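Plundow Striped Knit – a long-winded review from someone who lives in it

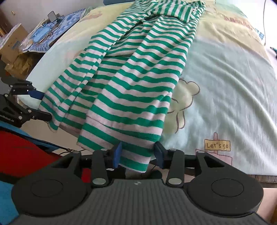
Page last updated: 28 March 2025

I bought my Plundow back in July, in the middle of winter, when the heater in our back room had given up and I was going about the house wrapped in a doona. It's the green and white one. I'd gone in for the navy, if you must know, but the stripes won me over at the shop (a lovely little place called Hostidero, well worth a wander if you're ever passing) and I've never once wished I'd stuck to the plan.

First, the colour. The green is a proper green, good and saturated, and the white is more of an off-white. Lay it out on the bed and you'll see what I mean – in some lights there's a faint pinkish tinge to the pale bands, which I've grown quite fond of. If you want a crisp, bright white to go with your tennis shoes, you may be disappointed. I think the softer shade is kinder to most of us, especially first thing in the morning!

It's a long garment, too. I'm not tall and mine comes down well past where I expected, so do hold it up against yourself before you pay. The hem finishes on a green stripe with a thin white border, a small touch that makes the whole thing look more expensive than it was. I paid 339 dollars for three pieces from the same range, this one included, and I'd call that fair for knitwear I reach for as often as I do.

Now, the folding. Oh dear. A soft striped knit has a mind of its own, and if you're the tidy sort you'll notice every time the stripes go off in different directions. My method is to spread it flat on the bed, smooth it from the middle outwards, and bring one long side in first. Run your hand down inside before you fold the second side over, or you'll find a layer has rucked up underneath and left a ridge. Then up from the hem in thirds. I do mine on a fitted sheet so it doesn't slide about. Allow five minutes the first few times. I still end up with a bunched bit at one end more often than I'd like to admit, and I just give it a shake and go again.

I wash mine on cold, inside out, and dry it flat over the clothes horse. I've put it through 10 washes that I can remember and the green hasn't run into the pale stripes, which was my great worry. It has relaxed a little in length. Please don't peg it on the line by the shoulders – I did that with an old Kelell jumper years ago and it ended up fit for a giraffe.

My grumbles are small ones. It creases if you leave it in a heap, and it takes up a good deal of room in the drawer. I also wish it had come with a spare bit of yarn for mending. My Vainio cardigan did, and I've used it twice.

Four and a half stars out of 5 from me. I'm still thinking about the navy, and if Hostidero has it in next time I'm there I'll pop back and let you know how the two compare.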